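Why is the town council still voting at dinnertime?

I went to my first Gravance council meeting in March, and I lasted until the budget item, which came up at 8 p.m. My sitter leaves at 8. You can guess how much I got to say about the budget!

I like our council, I really do. But a start time like that picks who gets to run (and who gets to complain) long before any ballot is printed. Over in Skudora they moved two meetings a month to lunchtime and let people phone in, and I'd love to see us try it.
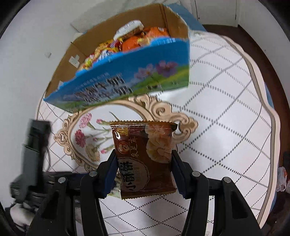 Uvow Neighbors Club, Opinion Page

People tell me parents can just send an email. Sure, and I have! It's still a different thing from standing at the microphone while the members have to look at you. 353 of us signed the petition for earlier hours, so please put it on the agenda, and please don't make it the last item.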